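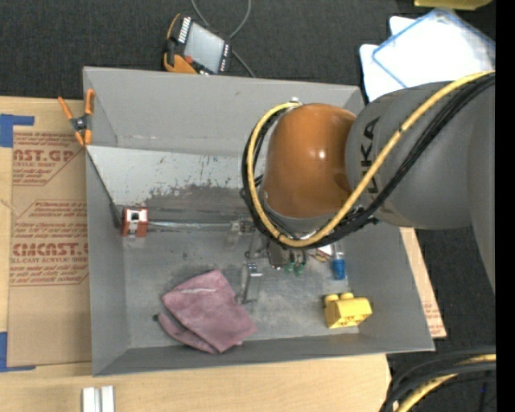 Grey open-top bin on the bench, light wood underneath.

Topic: Storage bins on open shelving – lids or no lids?
Board: Sheds, Garages and Workshops

plirkby_end
Posted Jun 5, 2019

I'm redoing the back wall of the garage and need to settle on one kind of container before I buy the lot. The shelves are 300 mm deep, fixed to the brick, and I'm not moving them. At the moment I have a mix of old paint tubs, shoe boxes and two drawers out of a wardrobe. I want grey rectangular bins with open tops so I can see in and drop things back without fiddling. My wife says they will fill up with dust and I will be back here in a year asking about lids.

Mostly it's plumbing fittings, sandpaper, offcuts and garden bits. Has anyone lived with open ones for a while?

mossgate
Open ones for six years here. Dust is a problem on the top shelf and nowhere else. I lay a sheet of hardboard across the top row and leave the rest alone. With lids I found I stacked things on them, then couldn't be bothered to unstack, so everything ended up on the bench.

tin_of_washers
Disagree. If you do any sanding or cutting in there you want lids. I had open bins in my last place and every May when I cleared out I was tipping a layer of sawdust out of each one. Fittings with grease on them were the worst, they had to be wiped one at a time. Clip lids cost more but you buy them once.

plirkby_end
I do cut in there, but near the door with it open. Not a lot of sanding.

halfbrick
Check the measurements before anything else. The Rollel ones I bought were sold as 300 mm and they are 316 over the rim. The 300 is the base. On a 300 shelf they stick out just enough to catch your sleeve, and I pulled one off with a load of copper elbows in it. The elbows went under the freezer.

mossgate
Same with a lot of them, it's always the lip. Mine are 292 over the rim and sit nicely. No name on them, I got them from the trade counter at Prostby, the one behind the tyre place. They don't put them on the website, you have to ask.

tin_of_washers
Is that the counter that shuts for lunch? I drove out twice and gave up.

mossgate
It does, yes. Go before twelve.

greenhouse_kev_no2
We had wire baskets before and I would not go back. Small stuff drops through and the coating comes off where they rub. Plastic with solid sides is better for anything smaller than a tap. I'd also get two sizes, whatever people say about keeping it all the same. A big bin of small screws is no use to anyone.

halfbrick
Small screws shouldn't be in bins at all. Jam jars or a proper organiser.

greenhouse_kev_no2
That was my point.

plirkby_end
Thanks all. The 316 thing has saved me some money as I had the Rollel ones in a basket ready to pay. How do you label an open bin? Tape peels off mine within weeks, it gets damp in there over winter.

tin_of_washers
Paint pen straight on the plastic. Comes off with meths if you change your mind.

mossgate
Luggage tag on a bit of string through the handle, if yours have handles. I have moved mine about so often that pen would be a mess by now.

halfbrick
Pen on the shelf edge, nothing on the bin.

tin_of_washers
And then you put the bin back in the wrong place and it's all wrong. I've done it.

plirkby_end
I'll go to Prostby and see what they have. Planning on open bins for the lower three shelves and lids for the top one, then everyone in this house can be half right. Will measure the rims with a tape before I pay.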